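How to oil a light wood worktop

Written by Marichka Zinchenko, 9 May 2023

When we moved to Jordale, our kitchen had a pale worktop that nobody had oiled for years. I have now done it four times, and the result is better each time. My neighbour Ettore Ferri was a joiner before he retired, and most of this method comes from him.

You need a bottle of clear oil for wood in contact with food, sandpaper of grit 120 and 180, cotton cloths without fluff, and rubber gloves. For our worktop I use 200 ml of oil for all the coats together.

First, take everything off the surface and wash it with warm water and a little washing-up liquid. Do not leave water standing. Let the wood dry until the next day.

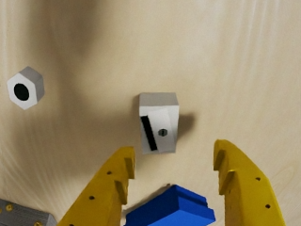

Sand with the 120 paper, always along the grain. If you go across it, the scratches will show later under the oil. Small dark marks often disappear at this stage, but a deep stain needs patience. Then repeat with the 180 paper and wipe off the dust with a slightly damp cloth.

Pour a little oil on a cloth and rub it in, working from one end to the other. The coat must be thin. After 10 minutes, wipe away everything that the wood did not take. I forgot this the first time, in December, and the surface stayed sticky until after the holidays.
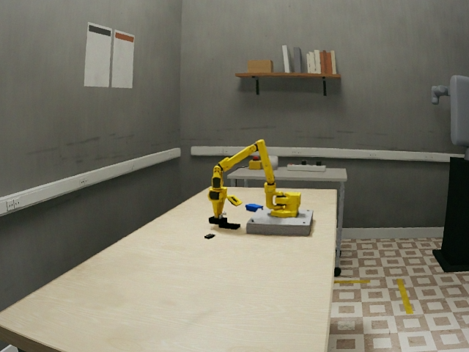
Pale wood with fine grain, and a few darker smudges on the top.

Wait one night between coats. Three coats are enough for a worktop, but beside the sink I give four. Do not forget the edges and the underside near the tap, where the steam goes.

Please be careful with the used cloths. Cloths with oil can become hot by themselves and catch fire. Lay them flat outside to dry, or put them in a bucket of water before you throw them away.

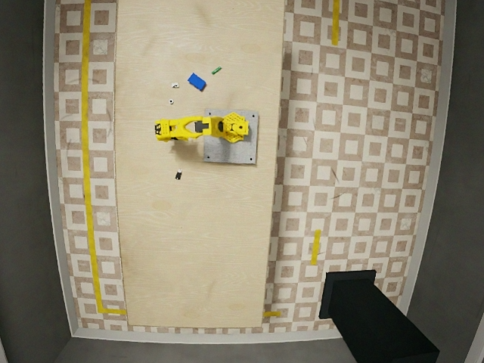

How long must I wait before I use the worktop again?
You can put light things on it after one day, but keep water and hot pans away for 7 days. The oil needs this time to become hard.

For the weekly cleaning, a soft damp cloth is sufficient. When drops of water no longer stay round on the surface, give it one more thin coat.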